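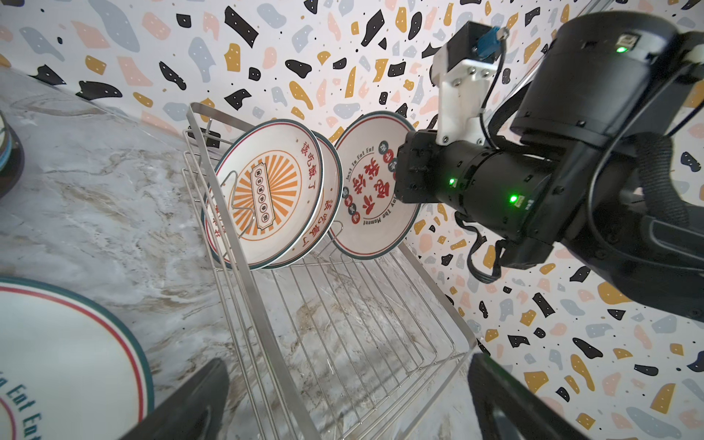 You eat the same dinner off a plain one and it's only dinner, a respondent in the Kesard survey told us when we asked what the writing on a plate was for, and she then got out every lettered piece she owned to make the point properly.

4.2 Lettered and painted plates

We were delighted by how much people had to say on this. The survey covered 343 dinner and side plates in 28 homes, and 111 of them carried words of some kind, in English, in Chinese or in both. We had expected lettering on mugs (everyone has a mug with a joke on it) and had allowed a single line for it on the plate form. By the second home the line was full and we were writing up the margins!

The lettered group is well represented in Figure 1, where three white plates stand in a stainless steel wire rack and a fourth lies flat on the benchtop. Red Chinese characters and English phrases share the rims, and one plate has "Just To Eat Eat" together with "Enjoy the Moment". The first phrase was a favourite of ours for the whole project. Its doubling reads oddly in English and very warmly at the table, and respondents who had plates of this type tended to quote the wording aloud before they described any colour or size. The dark green edge with a thin red ring inside it, seen on the plate nearest the front of the rack, belongs to what the Bemiseck typology calls a double-banded rim. We have kept that term, although the typology was drawn up for enamelware and has no entry at all for text.

Storage matters to all this more than we first thought. A lettered plate in a stack is a blank white edge. Stand it up in a rack and it goes back to talking, and several respondents left their favourites in the rack from one meal to the next, well after the tea towel had been hung up. Our form recorded "in rack" and "in cupboard" as plain locations, and a later version ought to ask which way the plate faces. We'd love to see someone try it.

Painted plates without words behave differently, and we take them next.
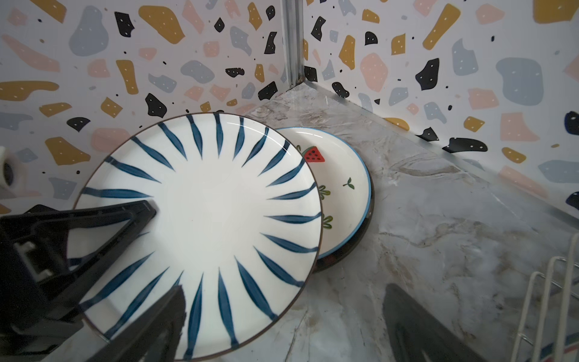
Imogen Tarrelby
Lead author; Research Fellow in Household Objects, Pilcombe

Figure 2. Two painted plates on a marble-patterned benchtop: navy-blue strokes around a plain white centre, and small motifs including a slice of watermelon.

The two pieces in Figure 2 sit at opposite ends of our painted group. On the first, the strokes run inward from the rim and taper to points, so that the pattern works as a border even when the middle is covered in food. The second scatters its decoration, with a watermelon slice, a sprig and a tiny sprout set well apart on white. Under the Margaritis coding both would be entered as "botanical or radial, underspecified", and we found that far too blunt for plates this lively. We split the code in December and went back over every form.

Scattered motifs drew the best stories. Respondents remembered which bit of the picture they used to uncover first as children, and parents told us they still serve peas so as to leave the fruit showing. Radial plates got fewer stories and more praise for how they look in a row.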